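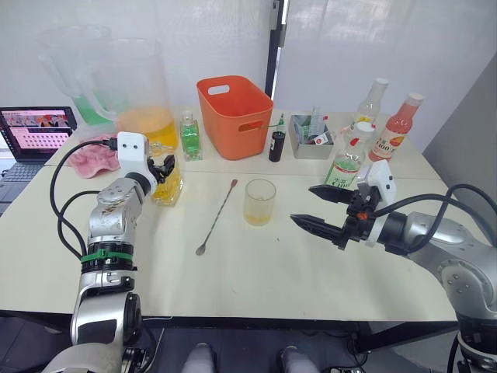 Sat 20 September. Back from Dekstead and I've got things to say about the new "fan experience" at the baseball. A thread, probably a long one.

First, the game itself was fine. Second division, end of season, nothing riding on it for the home side. Javow needed a win to stay in the play-off places and played as if someone had told them the opposite.

Crowd was given out over the speakers as 318. I've been going to that ground for years and I know what 318 looks like. It looks like people having to sit next to each other. I had a whole row to myself and so did the man in front.

My guess is they're counting players, umpires and everyone's dogs. Wouldn't be the first club to do it.

Anyway. The big change is that you now pay 8 quid on the gate where it used to be a bucket. For that you get a wristband, a printed scorecard with the wrong batting order on it, and music between every single pitch.

Every pitch! A ball goes wide, four seconds of drums. Batter steps out to fix his glove, four seconds of drums. Morena Pace asked the lad on the sound desk to give it a rest in the third and he turned it up, I assume by accident.

We're told this is how you bring in younger fans. The only younger fans I saw were under the stand throwing gravel at a drainpipe, and they seemed happy enough before the drums arrived.

Now the pitching, which is what I went for. Amedeo Rinaldi started for Dekstead and everyone has been telling me since January that he throws 90. The new speed board behind home plate agrees. It also had a throw back to the mound from the catcher at 90, so make of that what you will.

He's good, mind. Nice easy action, keeps the ball low, doesn't sulk when his shortstop boots one. I'd just like one person to measure him with something that wasn't bought by the club that wants to sell tickets to see him.

Best player on the field was Jolanta Bednarek at second for Javow, and I don't think it was close. Turned a double play in the fifth with a runner coming in hard and made it look like putting the bins out.

Then she got taken off in the seventh for a pinch hitter who struck out on three pitches. Manager said afterwards he was "playing the match-ups". Right.

Final score 6-4 Dekstead. Rinaldi went six innings, Valentyna Skoryk got the last three outs and needed a very kind call at first for the second of them. Runner was in by a stride. I was level with the bag.

Club says there's a plan for 2000 seats where the far bank is now. They can't fill the ones they've got and two of the toilets were locked. I'd start with the toilets.

Someone's going to ask so yes, I'll be back next year. It's a pretty ground when the sun gets down behind the scoreboard, and Carmela Leone still saves me the seat by the rail - which I didn't need saving for me, given the row was empty, but it's the thought.

If anyone kept a proper scorecard, please send me a photo. Mine has Rinaldi batting twice.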